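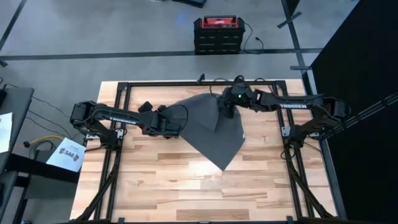 ¿Cuándo conviene ir a Ulska para ver los campos de lino en flor?

Lo mejor es llegar en la segunda quincena de junio y salir temprano, porque las flores se abren con el sol de la mañana y a primera hora de la tarde ya han perdido casi todos los pétalos.

Nos lo preguntáis cada otoño, en cuanto empiezan los primeros fríos y apetece pensar en el verano siguiente, así que vamos con calma. El valle de Ulska queda a 90 kilómetros de Jovville por una carretera estrecha y bastante bonita, de esas en las que una acaba parando tres veces antes de llegar (para la foto, para las cerezas y para preguntar si vamos bien). El azul del lino es mucho más suave que el que sale en las postales, y cuando sopla un poco de viento parece que la ladera entera se mueve, ¡una maravilla!

Para dormir, seguimos recomendando la casa Kobzar, abierta desde 1985 a la entrada del pueblo. Tiene un huerto precioso, desayunos larguísimos y unas camas altas de las de antes – si viajáis con niños pequeños, pedid la habitación de la planta baja. Las reservas para junio se abren en enero y vuelan.

Quien tenga buenas piernas puede subir al mirador de Mestier, a 1104 metros. El camino sale detrás del molino, está bien señalizado y tiene sombra casi hasta arriba, aunque el último tramo es pedregoso y agradece unas botas. Desde allí se ven los campos como una colcha de retales. Llevad agua, que la fuente de la ermita suele venir muy justa, y un jersey fino.

Y a la bajada, una parada en el obrador de la plaza. La torta de semillas de lino con miel se acaba pronto, pero la de nueces también merece el viaje.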